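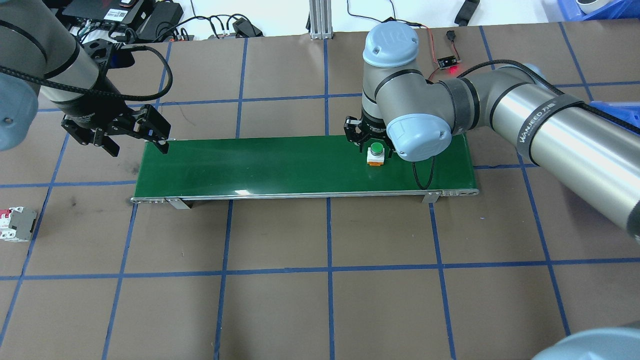 ## 4. Setting up the belt and the work surface

Read this section to the end before you switch on the belt. If it is your first time, please plan 40 minutes for it and do it together with a second person.

**4.1 Marking the surface**

1. Wipe the surface with a dry cloth. Dust under the tape will lift the edges after some days.
2. Put the blue tape in straight lines, first all lines along the long side, then the lines across. Press the crossings with your thumb.
3. Check that the squares have the same size. We use 100 mm from the middle of one line to the middle of the next.

> **Note:** Do not repair a damaged line with a second layer of tape. Small parts can tip over on the step. Remove the complete line and make it new.

**4.2 Placing the belt**

1. Lift the belt with two people, one at each end. Hold the frame and never the green band.
2. Set it down parallel to the long tape lines. The side rail shows to the front.
3. Look at the brackets on the front rail. They must hang straight. If one is turned, loosen its bolt, correct it and tighten again by hand.
4. Turn the rollers at both ends slowly with a finger. You should feel the same resistance on the left and on the right.
5. Clean the band with a cloth and a little water. Solvent makes the surface dull - parts will then slip in a different way than before.

**Caution:** Keep sleeves, badge cords and long hair away from the end rollers. Switch off the power at the wall before you touch any bolt.

**4.3 Laying out the parts**

1. Take the push buttons from the Nambiar tray. Check that the cap sits properly on its base and springs back when you press it.
2. Put a push button on the band with the base down and the cap up. Leave free space on both sides of it.
3. Circuit breakers wait on the brown surface beside the belt and come on the band only when the list says so. Before use, look at the toggle. It should move with a clear click.
4. Write the part numbers in the Clondance sheet. Use one line for each part, also when two parts are of the same type.

> **Note:** Parts with a broken cap or a loose terminal go into the Hivside box. Please do not put them back in the tray, even when the damage looks small.

**4.4 First run**

1. Let the band run without parts for 300 seconds at the lowest speed.
2. Watch if it moves to one side. If yes, stop it and turn the adjusting bolt on that side a quarter turn. Wait again before you turn more.
3. Put one push button on the band and let it travel the full length. It should not rotate.
4. Stop the belt and call Usha Bhat or Florian Steiner for the release signature.

If the band still moves to the side after three corrections, go to section 13.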